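Abla Tarawneh mudou-se em fevereiro e ainda não tem a cozinha pronta. O frigorífico foi a primeira coisa a entrar e continua assente em blocos de madeira.

"O chão é de mármore e eu não queria riscos", diz. "Pus os blocos e ficou assim - já me habituei." 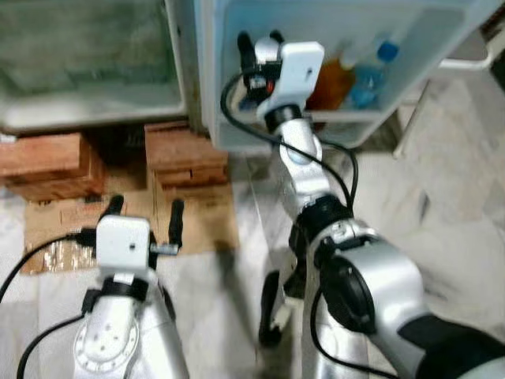
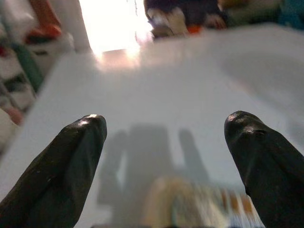
A arrumação da porta é o assunto que a faz falar mais. As garrafas ficam sempre ali, de pé, e nunca nas prateleiras de dentro. "Na prateleira deitam-se, rolam, esquecemo-nos delas. Na porta abro e vejo logo o que há."

Aprendeu isso na Daher, a mercearia onde trabalhou 9 anos e onde repunha as arcas às seis da manhã. Em casa segue a mesma regra: o que foi aberto primeiro fica à frente. Uma vez por mês tira tudo, lava as peças com água morna e bicarbonato e deixa-as secar antes de as encaixar.

Perguntamos se vai comprar móveis novos. "Pediram-me 4,000 euros por uma cozinha completa. Por agora compro uma prateleira de 100 euros e espero." Os blocos, garante, saem quando vierem os armários.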